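The Pouch from Grarnudside

So-yul Min had promised herself she would pack in one evening, and by ten o'clock she had packed a single sock. But what an evening it had been! Every drawer she opened turned out to hold something wonderful. There was a ferry timetable from the summer she lived in Lestis, and a spool of green thread, and a letter from her aunt that began in the middle of an argument and ended with a soup recipe.

"You're reading again," said Stefaniia Dovhaniuk from the hallway. She had come to help and had already filled four boxes. "I can hear you reading."

"I'm sorting!"

"You're sorting very quietly."

So-yul laughed and put the letter on the pile of things to keep, which was the only pile she had. The train to Grarnudside left at seven in the morning. It was a long ride over the hills, more than she had ever taken with her whole life in two suitcases, and the thought of it made her want to run up and down the stairs.

The trouble was the small things. Clothes fold, books stack, shoes go heel to toe along the side of the case (her mother taught her that, and her mother had been right about shoes if not about much else). But where do you put buttons? Where do you put a key that fits no door, or the three brass coins her grandfather carried all through the war and never spent?

Stefaniia came in with her hair tied up in a dish towel and set something on the white table. It was a clear pouch with cream piping along the seams, and the lamp ran all over it in bright, curly lines.

"For the buttons," she said.

"Oh, it's lovely! Where did you get it?"

"Grarnudside. There's a shop by the station, Yeo's, and the man there sells nothing but bags. Over 300 of them, all hung from the ceiling on hooks. You have to point with a broom." She smoothed the piping with her thumb. "I bought it the year I thought I was going to move there myself."

So-yul stopped with a button in each hand. In all the years they had shared the apartment -- the leaking years and the good years after -- she had never heard a word about this.

"You never said."

"I had a ticket and everything. Then it was March and your roof fell in, and you needed a room." Stefaniia shrugged, but she was smiling. "I liked having you here. I'd do the same again, roof and all."

The radiator knocked. Down in the street somebody was wheeling a bicycle and whistling the same four notes over and over, and So-yul thought she would probably remember those four notes when she was ninety.

"Come with me," she said.

"Tomorrow?"

"Tomorrow! You've packed four boxes already. Pack a fifth."

Stefaniia looked at the pouch for a long moment, and then she pulled the dish towel off her head and went to find her coat.

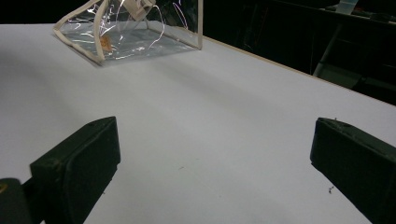

The pouch on the white table, with its cream piping.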